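Pre-sale inspection checklist with comments
Lomelen lot, used lighting and grip gear, Brallanham warehouse
Thu 18 March

1. Lot tags match the catalog - NO. Tag 1025 is on a light stand. The catalog says it's a dimmer rack. One of them is wrong.

2. Dimmer racks, covers on, no bare wire - PASS, if you believe a cover that's been painted shut. I'd want it opened before July.

3. Stage cable, jackets whole - FAIL on two runs. "Lightly used" is the seller's phrase. Tape over a split is still a split.

4. Light stands lock at full height - PARTLY. 33 tested, two slipped. Pull both.

5. Safety cables with every fixture - Seller says they're "in a case somewhere." Marked as missing.

6. Branuvel hoist, load test papers - Copy only, no signature. I don't accept it.

7. Buyer walkway clear, exits lit - PASS today. Ask me again once the crates come in.

8. Fire extinguishers in date - PASS.

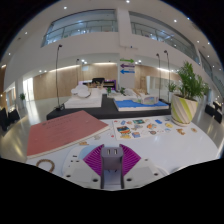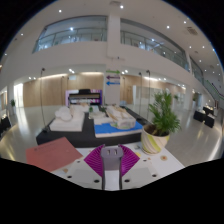
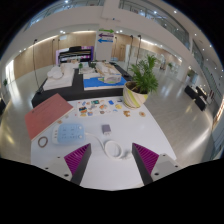
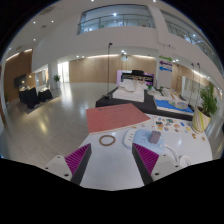

White tabletop, all four views.

Sin
Lot inspector, Brallanham

Items 3, 5 and 6 stay open. The sale sheet calls this lot "inspected and ready" - take that line out until they're closed. Retest the stands under load.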